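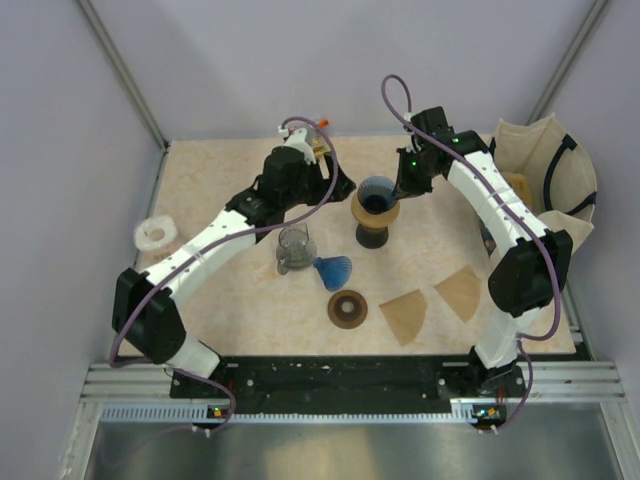
Eleri Ruddock

2/3/21. Open day, Dirnbridge. Demo bench, both arms, coffee layout: blue dripper on the stand, second dripper on its side, two paper filters flat on the table, carafe to the left. Teodor on the controls, me on the log.

Visitors in groups of 4, 36 signed in. Most of the questions were on cable routing and grip force. Osian wants the force numbers written up for Kendero before September.

Filter pick is the step to watch. Paper is thin and the fingers have to close on the narrow end –

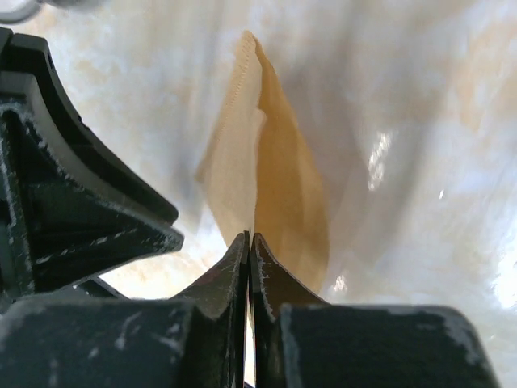
– or it folds over at the seam. Fingertips are scuffed and need replacing. Ask Idris for a spare pair. Log saved as run 939, wrist view included. Still to do: recheck left arm home position.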